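Pliditz Low-Tack Masking Tape, Blue
Made by Ukwood. Sold by the roll or in a box of 8.

If you've ever spent a whole afternoon painting a bedroom and then pulled a ribbon of fresh color off the wall along with the tape, you'll see why we're so fond of this one! Pliditz is a crepe paper tape with a gentle adhesive, made for painted walls, trim, glass and finished wood. It tears by hand, it follows a slight curve without fighting you, and it comes away at a slow 45-degree pull without taking the wall with it.

We started stocking it in May after Mac Suibhne, the sign painters down the road, brought us a half-used roll and told us to try it. We did the shop's window frames with it (old ones, with far too many coats on them) and the lines came out lovely and crisp. 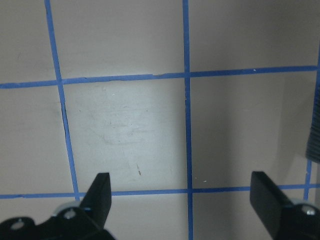
Blue tape laid out as a grid on a pale surface.

It's good for a lot more than painting, too. People buy it for laying out quilt blocks, marking where the shelves will go, labeling freezer tubs, planning a tile pattern on the floor before a single tile gets cut. You can write on it with pencil or ballpoint, and a marker shows up beautifully.

A few tips for a clean edge: wipe the dust off first, lay the tape in long pulls, and press the edge down with a plastic putty knife. Peel while the last coat is still a little soft. On new paint, give the wall 2 full days before you tape over it.

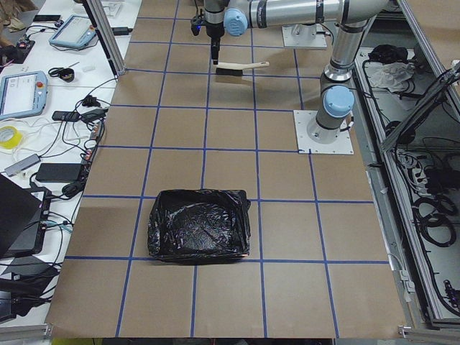

Donal Ní Mhurchú
Paint and Decorating Buyer, Tonilow

I keep a roll in the kitchen drawer and another in the van, and my favorite use is still layout work. Cover the table with brown paper, run your strips both ways, and you can move pieces around all evening before you commit to anything. If a line is off, lift it and lay it again, it'll usually stick a second time. For rough brick or bare concrete I'd go for the stronger Ukwood green, as this one is too gentle to hold there.

Details
Color: blue
Backing: crepe paper
Use: indoors
Removal: within 4 days on painted walls, sooner in direct sun
Storage: flat, in the wrapper, away from heaters
Trade orders: cartons of 1000 rolls by request, ask at the paint counter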